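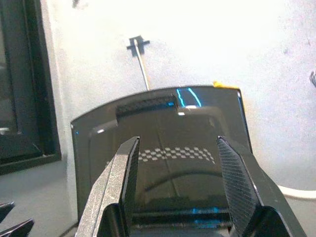
Grasping glossy black plastic with a wrist camera: is my ablation result believable?

I am repeating a result from a workshop paper about imitation learning with wrist cameras, and I get the opposite of what the authors report. They say that a policy trained with strong color and brightness changes is better on shiny parts. Mine is worse. My part is a dark cover with a very reflective face, and in the wrist view the only marks that stay easy to recognize are the band of white checkered squares across the middle and the small piece of yellow tape on the top right corner. Most of the rest is reflections, some of them bright cyan, and these move when the gripper moves. I trained on 30 demonstrations, 5 seeds, same network as in the paper. Without augmentation the policy succeeds in 14 of 30 trials. With augmentation it is 5 of 30. I have checked the code two times. The gripper is from Asteck and the finger pads are the standard ones. Does somebody know if such a difference can be real, or do I have a mistake in my evaluation? I can not find a similar case in the older threads.

Posted by linnet_k

More data. 30 demonstrations is nothing. We never get stable numbers under 4000 episodes and I would not discuss augmentation before that.

Posted by Givex_user

I think your result can be real, but from the numbers you give I can not say it with certainty. I had a similar problem last September with a black housing from Linotport, so I write what I did. My English is not perfect, please ask if something is not clear.

First, the seeds. You write 5 seeds and 30 trials, but it is not clear if you made 30 trials for each seed or 30 in total. If it is in total, then every seed has only a few trials, and one bad seed can pull the number down very much. Please put the table with one line for each seed. In my case two seeds failed almost always and the others were nearly equal to the baseline.

Second, what the policy looks at. On a glossy part, the checkered pattern and the tape are the features that do not travel over the surface. The reflections do. Strong color changes can make a yellow tape gray or green, and strong brightness changes can make white squares and highlights look the same. So it is possible that you remove exactly the signal which the policy used without augmentation. The paper used shiny parts too, but as I understand it they were metal and without print. This is a different situation.

You can test this without new training:
Cover the tape and run the baseline policy again.
Put the tape back, then cover the checkered band and run again.
Leave both visible and change only the room light.

If the baseline falls strongly in the first or second run, you know it depends on this mark. Then your 14 successes are also less good than they look — the policy has learned your tape, and on a cover without tape it may fail.

Third, the start positions. We put them on a printed sheet and used the same sheet for both policies, one trial with A, then one trial with B. Before, I tested all of A in the morning and all of B at 16:00, and the light from the window was a bigger effect than the augmentation. I lost a lot of time with this.

About the answer before mine: more demonstrations help, of course, but the question is about comparing two methods with the same data, and this comparison is also valid with a small set if the trials are done carefully.

Posted by mosaic_arm

I agree with the alternating trials. One small addition — check if your augmentation is also switched on during evaluation. In the Van Acker training scripts the flag is read from the same config file and by default it stays on. Then the policy sees random colors at every step on the real robot, and a drop like yours would not surprise me. Look at the images which go into the network, do not look only at the camera stream.

Posted by tre_punti

Thank you both. It was 30 in total, so six for each seed. The flag was off, I looked at the network input. I will do the tape test first and write the table here when I have it.

Posted by linnet_k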